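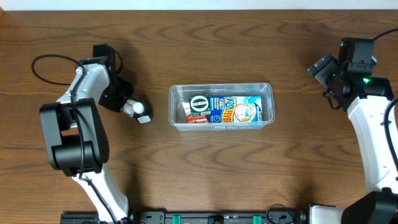
Last updated: March, 4:42 pm

I have now spent more of my life than I'd like putting a small white bottle into a clear plastic box. More precisely, I have spent it watching a robot arm do this, which takes longer and involves more swearing.

The task is called "pharmacy tray" in my notes, back when I was still naming things with some dignity. There's a box of KOOL FEVER, a dark green box with a round emblem, a little red one, and the bottle. All of them go in the clear container. The boxes are the easy part. Boxes have flat sides and sharp ideas about where they are. The bottle is round and has a white cap on one end of it, and that is where my two sets of gripper fingers stopped being equally good.

Quick recap for anyone who skipped the last post (I have seen the traffic numbers, so, everyone). I have two arms bolted to one rail, with a camera on each wrist. I've been swapping between the Ranon fingers, which are stiff and came with the kit, and the Achari fingers, which have a softer pad and cost me 80 dollars plus shipping. Same controller for both, a Dukton board I've complained about before and will complain about again in a few paragraphs.

I ran 200 picks with each set. I realize this is what other people call a weekend.

On boxes, it's a draw. The Ranon fingers are a bit crisper when they let go. The Achari pads like to hang on to glossy cardboard for a moment, so the box comes down a little crooked and leans on its neighbor. You'll notice mine are lined up like commuters on a bench, one half tucked under the next. I've decided that counts as placed. My spreadsheet has a column for "placed" and no column for "placed nicely," and I intend to keep it that way.

On the bottle, the stiff fingers are hopeless if the grab is even slightly off center. They squeeze, the bottle turns, and now you're carrying it at whatever angle it prefers. Ranon dropped it 42 times. Achari dropped it 2 times, and I blame one of those on me bumping the table. The soft pads still let it tip sideways, but they keep hold of it, and a sideways bottle still fits in the box if you come in low and slow.

Low and slow is where the Dukton board comes in. It has a setting for closing force and a setting for closing speed, and as far as I can tell they are the same setting wearing different hats. Turn the force down and the fingers crawl. Turn the speed up and they pinch like an aunt at a wedding. I ended up with one profile for boxes and another for the bottle, and a short pause between them while the board thinks over its career choices.

The wrist cameras did better than I expected. I'd been using the Zetbridge overhead mount for everything, and it's fine for finding the container, but once the gripper is over an object the overhead view is mostly a view of gripper. Clear plastic is also rude to cameras in general. The walls pick up the wood grain behind them, and my edge finder kept reporting a box that was mostly table. I gave up and taught it to look for the rim.

Cable routing remains a disgrace. I keep leaving a big loop at the left wrist so it won't tug at full reach, and the loop keeps ending up over the workspace. The green clips on the rail were supposed to fix that. They hold on to the rail very well.

So the Achari fingers stay on for now, and the Ranon set goes back in the drawer with the suction cup I don't talk about. Next I want to try handing the bottle from one arm to the other in midair. I've cleared the floor.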